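How to score a laundry-loading policy by stage

Last updated: July

A plain success rate hides most of what you need to know about a loading policy. In the Staladine runs we stopped reporting one number per task and scored each stage by itself. You need your recorded episodes, a labeling tool and an afternoon.

Step 1. Split the episode
Use four stages: grasp, carry, insert, release. Mark the first timestep of each. We had 439 episodes, and Abimbola Nnaji labeled all of them in Takard with the head view and the joint log side by side.
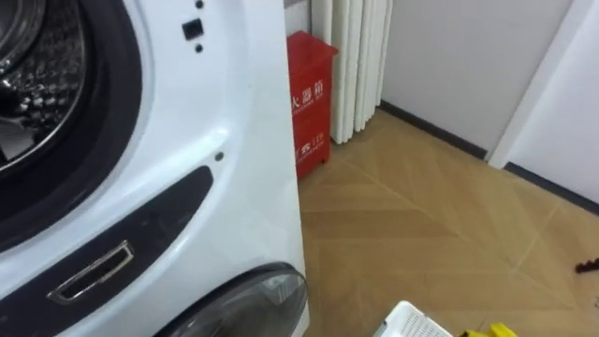

Keep failed episodes in the set. If an episode never reaches a stage, leave that stage blank and don't give it a zero, or your later stages will look worse than they are.

Step 2. Write the pass rule for insert
Insert is the stage people argue over. Our rule is that the whole gripper body has passed the rubber gasket. Cloth hanging over the rim still passes – it gets judged at release.
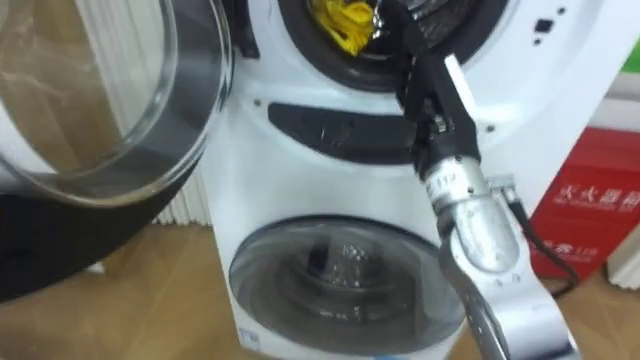

Why not judge insert from gripper force alone?
Force rises when cloth drags on the gasket and also when the fingers touch the drum, so the two cases look alike in the log. Check the camera view as well.

Step 3. Score carry
Carry passes if the garment stays in the gripper until it reaches the door opening. Motion blur is common here, so step through slowly and go by the joint log when the view is unclear.

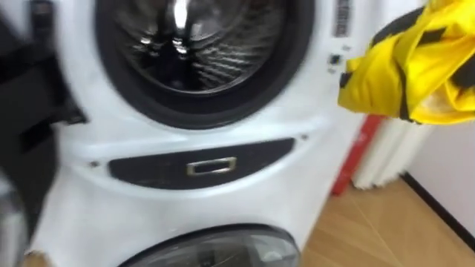

Step 4. Compute the rates
Divide passes by the episodes that reached the stage. Resample 2000 times for the intervals. Report the count next to every rate – a stage with few attempts can look very good.

14 shares | 3 comments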